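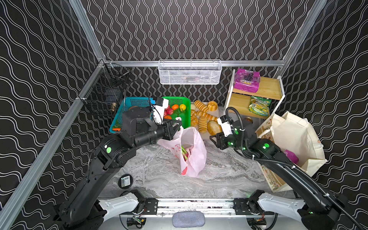 Pedaseo Baskets and Bags

Short recordings of household items being put away into baskets, bags and bins. Version 2.

Contents

The set has 2,428 recordings. Of these, 952 are bag recordings, where the main container is a shopping bag. The rest use baskets or bins, with a small number that use both a bag and a basket. Recordings that use both are filed under baskets.

Each recording comes with a one-line instruction, a start time, an end time and a result of done, partly done or not done. Most run under a minute.

Containers

Plastic shopping bags. These stand on the floor of the work area, including one in pink and white. Bags are replaced when a handle tears, so the same bag name can refer to more than one bag over the whole set.

Plastic baskets. The blue one is named basket_blue in the labels.

Wire baskets. The white mesh basket hangs from the rail at the back and is labeled wire_back. The black mesh basket with the angled top hangs on the left wall and is labeled wire_left. Small fittings and other hardware go in wire_left unless the instruction names another place.

Labels

An item is "in" a container when it rests fully inside the rim. An item leaning on the rim is "partly in". For bags, the handles are ignored and the top edge of the bag counts as the rim.

Items are named by what they look like. If the labeler was unsure, the name ends in _unsure (for example, faucet_unsure). Please keep that ending if you merge these labels with your own.

Todor Delić wrote the instructions. Spyros Jurić checked the end times and results on a sample of 300 recordings and corrected the label guide afterward. The other recordings have had one pass only.

Known problems

Thin bags fold over and hide their contents, so some bag results are marked from the instruction log alone. These have log_only set to yes.

The wavy lines on the wall panels show through the wire baskets and can make small items hard to pick out.

In the Stoler folder, "bin" and "basket" were used for the same things until June. The Vellov folder uses the current names throughout.

Changes in version 2

Split wire_basket into wire_back and wire_left.
Added the "partly in" label.
Removed duplicate recordings from the Stoler folder.
Fixed end times that fell before start times.

Questions about labels go to Todor Delić. Send file problems to Spyros Jurić with the folder name and recording number.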